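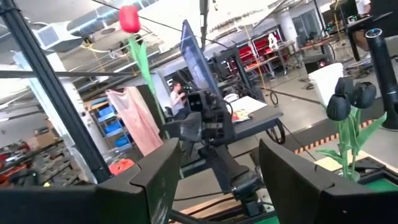 Nyokabi Mollel had been asked for black tulips and nothing else. The hotel had been clear about it in two emails and then on the phone. It was called the Langat, it was in Gorkholm, and it was going to reopen its dining room in April with black tulips on every table. She had said yes before she knew what the shop could do. Now she stood at the end of the room and looked at the three black heads bunched together over their broad green leaves, and then at the red one on its long stem, and she knew that she liked the red one better and that it didn't matter.

"They look burned," she said.

"They look expensive," said her brother. He had driven her and was eating a pear. "That's what they're paying for."

"They're paying eighteen a stem. You can get a real one for less than that."

"You can't get a real one in black."

"You can get a very dark purple."

He thought about this and went on with the pear. The windows were bright at that hour and the whole long room was busy. People were at their desks. Someone had hung a pale pink cloth near the shelves with the blue bins, and Nyokabi kept looking at it because it was the color she would have picked for the tablecloths. The hotel had picked gray.

She took a black tulip from the carton she had brought and turned it in her hand. The petals were good. She had worked with cheap ones for years, the kind with a seam down each petal and a hard plastic nub where the leaf went in, and these had neither. The stem bent where you bent it and stayed there. But the leaf was the same cheerful green as on every other tulip she had ever bought, and against the black it looked like it had been borrowed.

"I could paint the leaves," she said.

"How many are there?"

"Forty tables. Five on a table."

"So you're not painting the leaves."

"No," she said.

They went out by the side stairs. In the van she put the carton on her lap, though there was plenty of room in the back. Her brother drove the coast road because the other one had a truck across it, and for a while neither of them talked. She was doing arithmetic. The first half of the money had gone to Mistura, who made the heads, and most of the second half would go there too. What was left was meant to be her own pay for the winter.

"You should have sent them the red," he said at the bridge.

"They asked for black."

"You always say that. They asked for this, they asked for that. When did you last send somebody something you liked?"

She had to think. It had been the dentist's office. The dentist had said do whatever you want, I don't look at flowers, and she had done tall yellow ones in a blue jug, and they were still there. She went to a different dentist now and hadn't seen them in years, but her brother had, and he said they were dusty.

At home she cleared the kitchen table and set out one place as the hotel would have it. She used a gray sheet for the cloth and the good plate. She put five black tulips in a short glass and sat down in front of it as if she were going to have dinner. It was a little before six and already dark out. The tulips looked like holes. She moved the lamp, and then they looked like tulips again, but only on one side.

She took one out and tried four. She took another out and tried three. Three was better. Three was a lot better, and it would also save her a good deal of money, and she didn't trust the idea for that reason. She got up and washed the pot from the morning. When she came back she still thought three was better.

Then she went to the hall closet and found a red one. It was old stock from a job in Kotden, with a slightly shorter stem, and there was a crease across the leaf where it had been packed under something. She pushed it in behind the black ones and bent it so that it stood above them and leaned away. She sat down again.

Her brother came in for his keys, which he had left by the sink.

"There you go," he said.

"It isn't what they asked for."

"Take a picture and send it."

"They'll say no."

"Then they'll say no and you'll have a picture."

She took eleven pictures and sent the second one. She wrote that she had tried it the way they wanted and would of course deliver it that way, but that she wondered whether they would look at this. She wrote the price, which was lower. She took out "of course" and put it back in. After she had sent it she left the table as it was and ate standing at the stove, out of the pan.

The answer came the next morning while she was on the phone with Mistura. It was from the woman who managed the dining room, not the one who had called. The woman said that the owner had his heart set on the black and that the matter was closed. Then there was a space, and under it she had written that table 20, by the kitchen door, was hardly ever given to guests. It was where the staff ate at four o'clock, before service. They could have anything on it they liked, and they would like the one with the red.

Nyokabi read it through twice while the man at Mistura waited.

"Are you there?" he said.

"I'm here. I'm changing the order."

"Down or up?"

"It's still two hundred," she said. "But make it a hundred ninety-eight black. And two red, one of them for me."

He said the red would have to come in a separate box and there was a charge for that. She told him that was fine. She could hear him typing it in, slowly, and while he typed she reached over and straightened the crease in the old leaf with her thumb. It went back to where it had been as soon as she let go.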